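Kimis started in Dagmar Bartoš's garage, two people and a $3,000 limit. The arm isn't built yet. Everything runs in simulation first, bathroom table and all, toilet paper included.
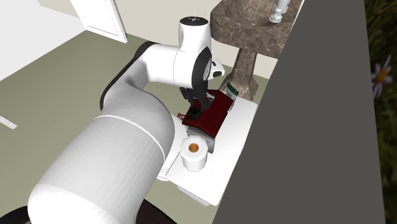

Songül Coşkun writes the grasp code, mostly after 11 at night. Boxes are the easy part, she says. Round stuff, no. Run 2,658 and she's still fiddling with finger angles.

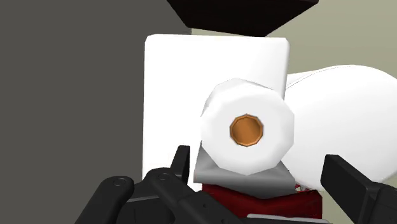

Bartoš wants to order motors in August. Coşkun wants 15 clean runs in a row frist. Best so far: 2.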